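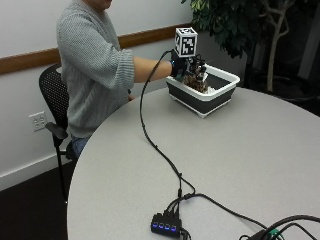
Orathai Thongsuk wrote to me after last week's class to ask why her wool sweater felted in the wash when her cotton ones never do. Good question, and it gets us straight into session 6!

So, wool. Each fiber is covered in tiny scales, a bit like roof shingles, and they all point toward the tip. Rub wet wool around and the fibers creep in one direction (root end first), get snagged on each other and can't slide back. Cotton has no scales, so it shrinks a little and stops there. Soap speeds things up, and so does heat, but the rubbing is the main culprit.

I learned this in 1995 with a cardigan my aunt knitted me. It went in at a size 34 and came out fit for a teddy bear. I still have it somewhere.

For hand washing: cool water, a small squirt of mild soap, press gently, don't wring. Roll it in a towel and dry it flat.

For next time, read pages 31 to 34 of the packet and bring a small swatch of wool you don't mind ruining. Knitted is fine, woven is fine too (it just takes longer). I'll have the soap.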